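Materials and Recovery, Handout 4: Sorting Plastic Bottles
Jirnbridge Evening Program, taught by Lumturie Georgiou

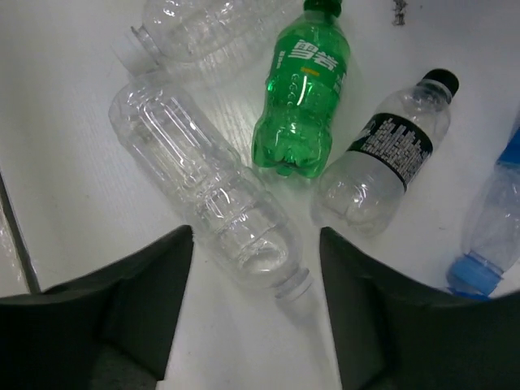

Last week we covered where household packaging goes after pickup. Tonight we look at one kind of item, the drink bottle, and how to sort a mixed batch by hand. Bring gloves if you have them. Spare pairs are in the cabinet by the door.

Most drink bottles are made of PET, marked with the number 1 on or near the base. PET is clear, light, and fairly stiff. The caps are usually a different plastic, either polypropylene or polyethylene. Both of these float in water and PET sinks, so a plant can separate chopped caps from chopped bottles in a tank.

Color

Color matters because it can't easily be taken out once it is in the plastic. Clear PET can become new clear bottles, or it can be dyed. Green PET can only go into green or darker products, such as strapping, fiber, or more green bottles. A few green bottles in a clear bale will tint the whole melt, and the buyer will pay less for it.

Sort into clear, green, and everything else. Light blue goes in its own bag if there is enough of it. Otherwise put it with everything else. Hold a bottle against something white if you can't tell whether it has a tint.

Shape

The panels, ribs, and narrow waists molded into a bottle keep a thin wall from buckling. They also give the hand something to hold. Ribbed bottles tend to spring back after they are flattened, so press out the air and put the cap back on to keep them flat.

A bottle lying on its side shows its base, shoulder, and neck ring in one look. Spread the batch out on the table before you start. Piles hide things, and clear bottles are easy to miss against each other.

Labels

Paper labels come off in the wash. Full shrink sleeves are harder, as some scanners read the sleeve and miss the bottle under it. Cut sleeves off. Leave ordinary wraparound labels alone.

For next Tuesday

Read the Grarulby plant notes, pages 2 to 18. Collect the bottles your household uses before then and sort them by color. Write down the number on each base and whether the cap was on. Obsa Weldu has the sign-up sheet for the plant visit. Questions about the reading go to Reto Schnyder.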